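Wanari Help Center
Ticket: Gallico desktop invoicing, totals do not match after import
Status: Solved
Opened by: Areti Liapis
Assigned to: Umut Akbulut
Product: Gallico for small offices
Opened: Oct 17, 2020

Areti Liapis wrote:

We moved our customer list and open invoices from Makris to Gallico last night. The import finished without an error message. When I run the open balance report for one customer, Nando, Gallico shows 2,930. The same report in Makris shows 2,830. I checked the customer's paper file and 2,830 is correct.

I have deleted the import and run it again. Same result. I also restarted the computer and turned off the tax setting under Company Defaults, which made no difference, so I turned it back on.

The other customers I checked match. I have not checked all of them. Monthly statements go out soon and I don't want to send this one with the wrong number on it.

Umut Akbulut wrote:

Thanks for the details. Please don't delete the import again for now. Each time it is removed, the import log is cleared too, and I would like to see it.

Could you send me the following:

The import log. Go to File, Company, Import History, click the latest line and choose Save Log.
The export file that came out of Makris, in CSV format.
The invoice list for Nando from both programs, sorted by invoice number. The open balance report only gives the total, so it won't help us find the line.

If the export file has bank details in it, take out that column before you send it. We don't need it.

Areti Liapis wrote:

Log and CSV attached. I removed the bank column. The invoice lists are attached as well, but the Makris one is a PDF. I couldn't find a way to get it as a spreadsheet.

I should mention that I opened the CSV in a spreadsheet program before importing it, to fix some addresses, and then saved it. Could that matter?

Umut Akbulut wrote:

It can matter. Spreadsheet programs sometimes drop leading zeros and change date formats on saving. I looked for both in your file. The dates are fine. The customer numbers have lost their leading zeros, but Gallico matches on name when the number is not found, and it did that correctly here.

The difference is in the credits. Nando has a credit note for 50 in the Makris list. In the CSV the amount column reads 50 with no minus sign, and the type column is blank. Gallico reads a line with a blank type as an invoice. So 50 was added when it should have been taken off, and that gives you a balance that is 100 too high.

Please check the original export, the one from before you edited the addresses. Does the type column have anything in it?

Areti Liapis wrote:

The original has CR in that column for the credit note. In my edited copy it is blank. I must have cleared it when I was moving the address columns over. I can see now that the rows next to it are fine.

Do I need to start over, or can I just change the one invoice?

Umut Akbulut wrote:

You can change just the one, as long as no payment has been applied to it. Steps:

1. Make a backup. File, Back Up, and save it somewhere other than the Gallico folder.
2. Open the customer and go to the Transactions tab.
3. Find the line for 50 and click Void. Do not use Delete, which leaves a gap in the numbering.
4. Choose New, Credit Note. Enter 50 as a positive number. Gallico adds the minus sign on its own.
5. Use the original date from Makris, not today's date, or the aging report will be off.
6. Run the open balance report again.

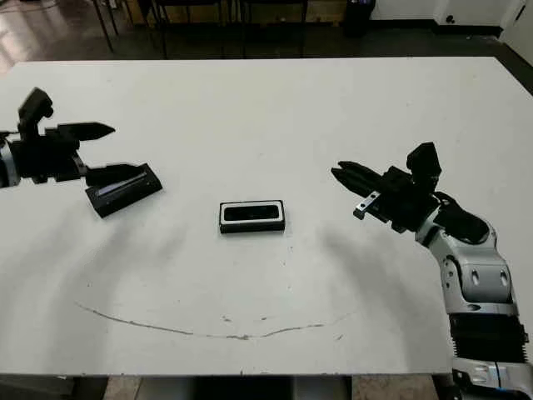

If step 3 shows the Void button grayed out, the period is closed. Open it under Company, Periods, make the change and close it again.

Areti Liapis wrote:

Void was grayed out. I opened the April period, where the credit note belongs, and it worked after that. The balance for Nando is now 2,830.

On the aging report the credit still shows in the current column. I did enter the old date.

Umut Akbulut wrote:

The aging report keeps a saved copy for 24 hours. Hold Shift and click Refresh to rebuild it.

To check the other customers, run Reports, Import Check. It lists every imported line with a blank type. With your file I get 2 lines, the one you just fixed and one with a zero amount. The zero line can stay as it is.

Areti Liapis wrote:

Shift and Refresh worked. The credit is in the right column. Import Check shows the same lines you have. I closed the period again and made a new backup.

You can close the ticket. It would help if the import gave a warning when the type is blank.

Umut Akbulut wrote:

I've passed that on as a feature request and linked it to this ticket. I can't give a date for it. Until then, running Import Check after each import will find these lines.

Ticket closed.

Cause: blank type field on a credit note after the CSV was edited by hand.
Fix: line voided, credit note entered again with the original date.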